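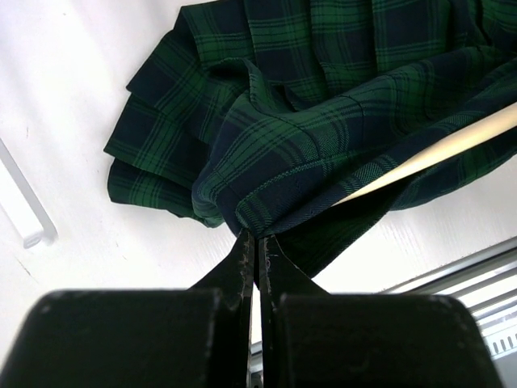 什么是织物的缩水率？
缩水率是布料经过水洗和干燥以后，长度或者宽度减少的百分比。经向和纬向要分开计算，两个数字常常不一样。

纺织材料基础 第9讲 讲义
课程网页更新：2019年1月1日

一、为什么布会缩
织布的时候，纱线受到拉力，被拉长了一点。布下机以后，这个拉力没有完全消失，留在布里面。遇到水，纤维膨胀，纱线变粗，弯曲变大，布就变短。棉和粘胶吸水多，所以缩得比较明显。涤纶吸水很少，主要的问题是受热收缩。羊毛另外有一种情况，叫毡缩：羊毛表面有鳞片，在水里揉搓的时候，纤维向一个方向移动，互相缠紧，以后不能恢复。

二、计算
缩水率 =（洗前长度 − 洗后长度）÷ 洗前长度 × 100%
例题：Costache 厂的一块棉斜纹布，洗前经向标记距离是200毫米，洗后是172毫米。差是28毫米，缩水率是14%。这个数值太大，做衣服以前必须先预缩。
请注意，分母用洗前长度。去年的作业里，不少同学用了洗后长度，结果偏大。

三、打褶的服装
褶裥服装用料多，几层布叠在一起，缩水的影响也比较复杂。如果褶是用热定形做的，含涤纶多的布保持得好，纯棉的布洗后要重新熨。格子布还有对格的问题：经纬缩水不同，正方形的格子会变成长方形，接缝两边如果裁剪方向不同，格子就对不上了。

四、实验安排
每组2人，取 Madora 棉布和 Ciltine 混纺布各一块。画标记以前，试样要在标准大气里放平调湿，不要用手拉。洗涤用 Holinow 洗衣机，水温32度，程序选“轻柔”。洗后平铺晾干，再调湿，再测量。每个方向测三处，取平均值，保留一位小数。

五、作业
1. 说明松弛收缩和毡缩的区别。
2. 一条裙子成品长600毫米，布料经向缩水率为4%，不考虑缝份，裁剪长度应该是多少？（提示：不是624毫米。）
3. 实验报告在2月第二次课以前交，表格用课程网页上的版本。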